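Swap shelf — September update

Quick one from me as we're still up to our ears in tape. The swap shelf at Pemcombe hall opens again this month, 2pm as before, side door please (front one is still sticking).

Boxed things first. Last time 60 items came in and the boxed ones went quickest, so if you've still got the carton, bring it. Doesn't need to be perfect. Squashed corners fine. Missing flaps fine, Hanne has tape. Please do check the bits are all inside befor you hand it over — we had two jigsaws back within the hour. 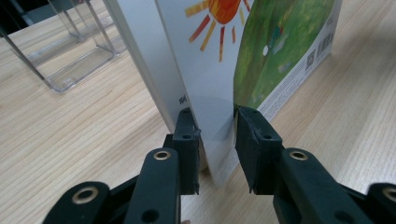 Tall box, up on end on the sorting table.

Tall boxes go at the back of the shelf, flat ones underneath, anything heavy on the floor by the radiator. Edith Huaranga is doing labels again. Name of the item, complete or not complete, that's all she wants. No life stories on the labels!

Still after: kitchen scales, a kettle, kids' games for age 5 and up, picture frames. No more mugs. Realy, no more mugs.

Money from the tea table came to £80, thanks to Tomomi Sakamoto and her lemon cake, and it goes on new brackets for the top shelf.

Drop-off from 10am. If you can't carry it, ring Cornel Onu and he'll fetch it in the van — Pemcombe and Lazăr Close only.

Hanne Vainio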